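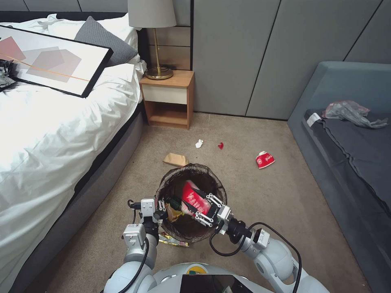

What can go in the mixed recycling sack?
Paper, card, tins, drinks cans, plastic bottles and plastic pots, tubs and trays. Items should be empty and rinsed. Lids can stay on bottles.

Where do crisp packets and sweet wrappers go?
In general waste. Most are plastic film bonded to a thin layer of metal, and the sorting line at Fermont cannot separate the two. Paper bags go in the recycling sack if they have no plastic or foil lining. To check, tear a corner: a lining will stretch or show as a separate layer.

Is the scrunch test reliable?
It is reliable enough for wrapping paper and kitchen foil. Paper that stays crumpled can be recycled, and foil that stays crumpled can be recycled. Metallised film springs back and is general waste.

Can I use a liner in my indoor bins?
Any liner may be used for general waste. Recycling must be tipped loose into the clear sack supplied. Recycling presented in black or dark bags is not opened at the depot and is treated as general waste.

How many general waste sacks are collected?
Up to 3 per household per collection. Additional sacks are left behind and tagged. The allowance does not carry over to the next collection.

What size is the outdoor container?
Standard households receive a Rollell two-wheeled container. Properties with shared storage receive one 435-litre container for each group of flats. The lid must close fully, as the lifting gear cannot grip a container that is open at the top.

When should containers be put out?
By 6 am on the day of collection, at the edge of the property with the handles facing the road. Collection days for each street are given in the Clilten calendar. The calendar is reissued every October.

My collection was missed. What should I do?
Report it within 2 working days using the online form. Leave the container out. If the crew has recorded a reason, such as a blocked road or the wrong items, it will be shown when you enter your postcode.

What happens to general waste?
It is taken to the Fermont transfer station, weighed, and sent for energy recovery. Ash from the process is used in road building. Metal is removed from the ash by magnet.

Are batteries accepted?
Not in any sack or container. Household batteries can be left at any of the 154 drop-off points listed on the map page. Vapes and items with a built-in battery must be taken to the counter at the Kazlauskienė Road site.

Can I get a replacement sack roll?
Rolls are available from libraries and from the Kazlauskienė Road site. Proof of address is required.

Page last updated: 5 Jul 2022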